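New tables and free repair evenings at the Coltport reading room

Apr 22, 2019

The reading room in Coltport has received new work tables, and from this week the residents can use them also in the evening. The tables come from the furniture maker Trummer, which has its workshop in the neighboring town of Kaltarano. They replace the old ones, which were bought when the building was still a school and had become too rough for fabric work.

The change was asked for by the knitting and mending group Gellska, which has met in the room since last October. Members complained that wool and fine cloth caught on the old table edges. The town agreed to pay 3000 dollars for the furniture, and the group collected another 2000 dollars at its winter sale.

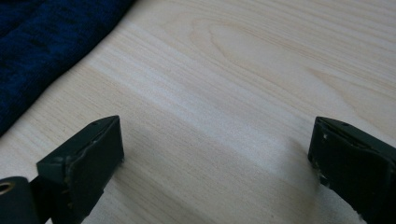 Reading time: 2 minutes

The new tops are light in color, with the grain of the wood well visible, and dark textiles such as navy blue are easy to see on them. For people who mend, this is a practical matter. "On a dark table I was losing the edge of a dark sweater all the time," said Myfanwy Foulkes, who leads the group. "Now I lay it flat and I see where the cloth ends. Also my eyes are less tired when I go home."

Foulkes said that the members had wished for a bigger table at first, but the door of the room did not allow it. The tables were carried in through the garden side on Friday and put together in one afternoon.

Gellska has 85 members on its list, though a usual evening is much smaller. Visitors can bring sweaters, blankets, towels and other household textiles that need a repair. They are asked to wash them before, and to bring matching yarn if they have some at home. Needles, thread and scissors are available in the room. Sewing machines are not offered for the moment.

The repair evenings are free of charge and take place every Wednesday from seven o'clock. Registration is not necessary. During the day the tables stay open for readers, as before, but drinks without a lid are no longer permitted on them.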